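Pink Checks and Tall White Shelves

Posted 10th March

So I've been going on about the big room at Clamby for what feels like forever, and I keep getting asked what it's like in there, and I keep answering "um, white?" which is no help to anybody. Time to do better. I've spent a lot of this winter fussing over tables and shelves in that room and I have opinions now!

First, the tablecloth. I know it's a strange thing to lead with, but it's my favorite part. The room is white, gray, and more white. The ceiling is that ridged corrugated stuff with big painted beams running across it, the floor is pale gray, and the shelving is white metal. It's clean and it's bright and after an hour in there I always felt like I was sitting inside a refrigerator. What it needed was a picnic. Pink and white checks, the kind you'd put under a bowl of potato salad.

I found mine at Zieliński, the fabric place I've mentioned before (the one with the impossible parking). They had two pinks. One was almost salmon and the other was the pink of a strawberry milkshake, and I stood there holding both of them up to the window like a crazy person. Pattern 2334, if you want to ask for it. The salmon was 1055 and I still think about it sometimes.

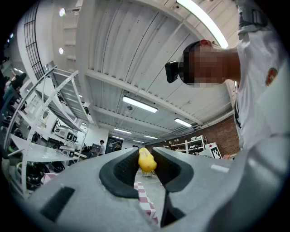 The small table problem

Small tables are wonderful until you put something on them. I love ours because you can reach everything without getting up, but a small table fills up so fast. Somebody sets down a pen, a water bottle, and a phone, and you're done, there's no table left.

My rule is that the cloth goes on first and then only the stuff you're going to use in the next little while. Everything else goes back on a shelf. It sounds bossy, I know. But checks are very good at making you behave, because you can see right away when something's sitting crooked. I straighten things along the lines without even thinking about it (my sister-in-law says I do this at restaurants too, and she's right).

Crumbs show on the white squares and ink shows on all of them. I shake the cloth out at the end of the day and take it home to wash, and I've learned to iron it while it's still a tiny bit damp. If I skip that, it gets a hump right down the middle and anything light wants to slide off. I also fold it a different way every time so it doesn't get one permanent crease, a trick I got from my grandmother, who had a cloth for every holiday and some for no holiday at all.

Shelves, shelves, shelves

OK, the shelving. I wanted open shelves from the start and got some pushback, because open shelves mean everyone can see your mess. Well, yes! I shoved things into closed cabinets for years at my old place and I never found a single one of them again. With tall white open ones you can stand in the middle of the room and look.

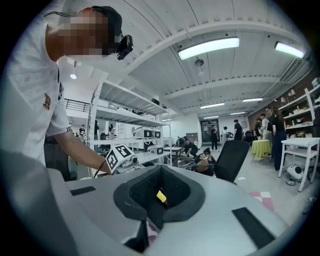

I looked at the Cillberg ones first, which were gorgeous and way out of my price range, and then I spent a whole evening reading about shelf depth. Please learn from me here. Too deep and you get a back row, and the back row is where things go to be forgotten. Too shallow and boxy stuff hangs over the front and catches your hip every time you walk past. Measure the biggest thing you own before you look at anything pretty.

Heavy things low, everyday things at elbow height, and the top for whatever you can grab without a stool. I'm not very tall, so the very top ends up being a land of mystery. I'm at peace with it.

Cables are my weak spot. I bought a pack of Brornex ties, the soft wraparound kind, and for 3 days every cord I touched was a neat little loop. Then life went on. I still think the ties are good, I'm just not consistent, and a cord that gets set down in a hurry will knot itself up with its neighbor the minute you turn your back.

Light, and a bit of green

If you're ever picking between two rooms, go look at both of them in the late afternoon. The long fluorescent lights do most of the work in ours, and they're fine, they're bright and they reach way into the back. But what I look at all day is the windows.

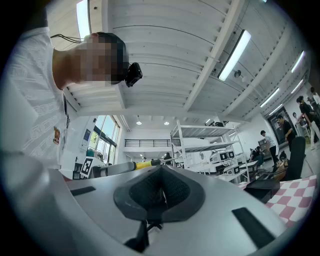 White shelves, work tables, and my beloved trees through the glass.

I'd like to get some real plants in by April. I keep changing my mind about where. The railing along the upper level would look so pretty with something trailing over it, but then who's going up there with a watering can? Me, that's who. So maybe a couple of pots closer to the windows to start with, and I'll see if I can keep those alive first.
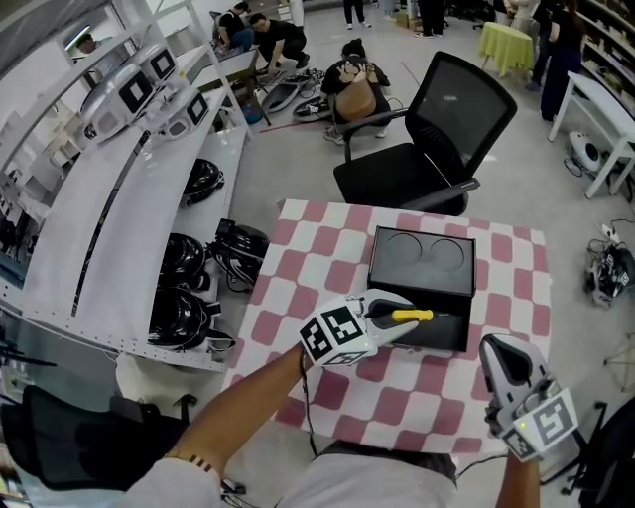 Chairs are the other thing on my list. I like a mesh back, it's so much nicer once the weather warms up, but armrests and small tables are not friends. They bump the edge, or they snag the corner of the cloth and drag it an inch to the left, and then all my nice straight lines are off. I've been thinking about clips for the corners, the springy kind for outdoor tables. Has anyone used them on a thin tabletop? Do they leave marks? Tell me in the comments before I go buy a whole bag of them.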